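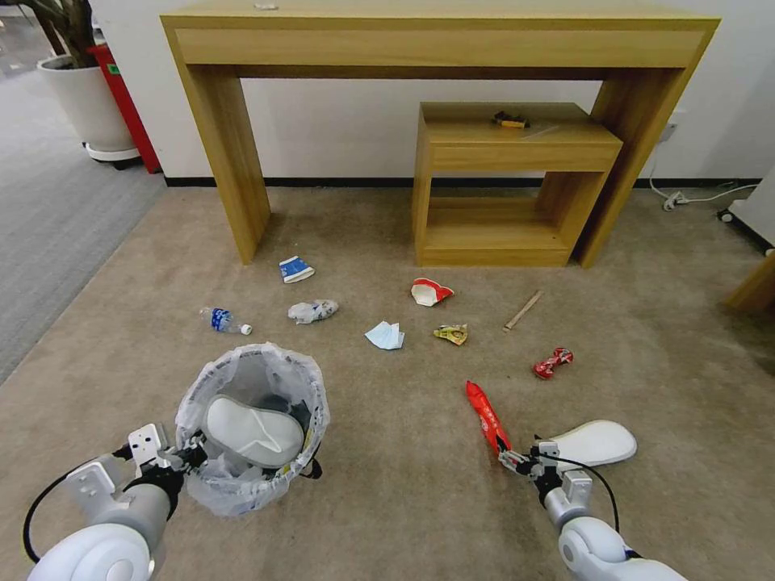

Brarnthorpe and Tosthorpe will vote next week on whether to merge into a single town, and both sides spent the last days of the campaign arguing over what would happen to property taxes. The measure needs a majority in each town to pass. Supporters have been working out of a rented front room on the Brarnthorpe side of the town line, with plain white walls, a tall console table in light wood and a smaller table in the same finish tucked under it. Opponents have no office and have been meeting at the Tosthorpe firehouse.

The question reached the ballot in August, after supporters turned in a petition with 572 signatures that the Vorine County clerk ruled valid. An earlier petition was thrown out because it did not include a map of the proposed town. The clerk's office accepted the second one without a hearing, and the deadline for a court challenge passed with no filing.

If both towns vote yes, the two boards would keep meeting separately for a transition period of a little over a year. Voters would then elect one seven-member board, with three seats reserved for residents of the former Tosthorpe for the first two terms. The merged town would be called Brarnthorpe, a point that has drawn more letters to the county than any other part of the plan.

Supporters say the towns already share a school district, a library and a landfill contract, and that paying for two town halls no longer makes sense. A study done for the two boards by the consulting firm Rezende found that a merger would save the owner of a typical house in Tosthorpe $130 a year once the transition was over. Most of that would come from combining the assessor and highway departments. The study did not project any savings for Brarnthorpe homeowners in the first three years.

Opponents have focused on what the study left out. Rezende did not price a new garage for the combined highway department, and it assumed that Tosthorpe's road crew would move to the lower Brarnthorpe pay scale. The union that represents the Tosthorpe crew has said it will not agree to that. In a written statement, the union said its contract runs for another three years and that “a vote in November does not change what both sides signed.”

The firm said in its report that pay was a matter for negotiation and that it had used the Brarnthorpe scale at the request of the joint study panel. Neither board has asked for revised figures. The Tosthorpe board voted 4-1 last month against spending more money on the question before the election.

The boards themselves are split. Brarnthorpe's endorsed the merger without a dissenting vote. Tosthorpe's has taken no position, although three of its five members have signed a mailer urging residents to vote no. The mailer says that a Tosthorpe with three seats out of seven would be outvoted on every budget.

Supporters call that unfair. They point out that the reserved seats give Tosthorpe a larger share of the board than its share of the population, and that the protection would stay in place long enough for the first two budgets and the first road plan to be settled. After that, all seven seats would be elected townwide unless the new board drew up wards.

Debt is the other sticking point. Brarnthorpe borrowed to rebuild its water plant, and Tosthorpe has almost no debt of its own. Under the plan, payments on the water bonds would stay with customers of the Brarnthorpe water district and would not be charged to anyone outside it. Opponents say a future board could change that. A memo from the county attorney says a board could do so only after a public hearing and a separate vote of the residents affected.

Two public hearings were held on the plan, one in each town. The Brarnthorpe hearing was over in under an hour. The one in Tosthorpe ran past 11 p.m. and was moved from the meeting room to the school cafeteria when the line to get in reached the parking lot. Speakers there asked about snow plowing, dog licenses, the future of the summer recreation program and whether street names used in both towns would have to change. The answer on street names is yes in some cases. Both towns have a Mill Street and a Church Street, and emergency dispatch rules do not allow duplicates inside one town. The plan leaves it to the new board to decide which would be renamed.

The fire companies would not be merged right away. Each would keep its own building, chief and trucks, and the new town would contract with both under the terms now in place. The Tosthorpe company has lent its hall to opponents but has not endorsed either side. It said the hall is open to any group that books it and cleans up afterward.

Turnout has been heavy so far. The county clerk's office said 1,051 early ballots had been returned in the two towns as of 30/10/2026, more than were returned during the whole early period in the last midterm election. The office does not break down early ballots by party and will not release any results until the polls close.

Mail ballots must be received by the time the polls close on Election Day. Drop boxes are outside both town halls and in the lobby of the county building in Vorine. Voters who asked for a mail ballot but want to vote in person can bring it with them and turn it in — without it, they will be given a provisional ballot, and those are counted later.

The merger question is on the back of the ballot in both towns, below the county races. The wording is the same on each side of the line. A yes vote is for the merger and a no vote is against it. The clerk's office said it had taken calls from residents who thought a blank answer would count as a no. Blanks are not counted either way.

If the measure fails in either town, state law bars the same question from coming back for four years. The boards could still combine individual departments by agreement, as they did with the landfill contract. Brarnthorpe officials have said they would ask for talks on a shared assessor whatever the result. Tosthorpe officials have not said whether they would take part.

Results for the two towns will be posted on the county website as each precinct reports. The clerk's office expects to have early and mail ballots counted first, followed by the Tosthorpe precinct and then the three in Brarnthorpe.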